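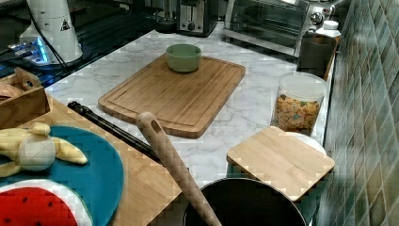 Thursday, October 10, 2019

Sourdough crackers, batch 29. The Sasier starter was fed last night and again at breakfast, and by noon it smelled like apples and nail polish, so I used it anyway. Nhung Âu says the nail polish means it's hungry. I say it's been fed more regularly than I have this week.

Dough: same as batch 28 but with 2 spoonfuls less water. It still stuck to the rolling pin. Rested it four hours in the fridge under a towel, then rolled it between parchment sheets, which is what Nhung told me to do in July and what I have been ignoring on principle ever since. Works fine. Principle withdrawn.

Salt: switched from Figueiredo flakes to the plain fine stuff for half the tray. The flakes look better and fall off. The fine salt looks like nothing and tastes like crackers. Going with fine, unless somebody wants to sell these by appearance alone.

Bake: first tray went pale in the middle and dark at the corners, as usual. Turned the second one halfway through and got an even brown, apart from the row nearest the door. Oven thermometer and oven dial still disagree, and I've stopped trying to mediate.

Storage test: batch 27 in the Pliltance tin is still crisp. Same crackers in a paper bag went soft in up to 2 days, though the bag did spend that time next to the kettle – my fault, redo it.

Next: rye at a quarter of the flour, seeds pressed in before the last roll. Ask Nhung for her docking wheel back. It might be my docking wheel.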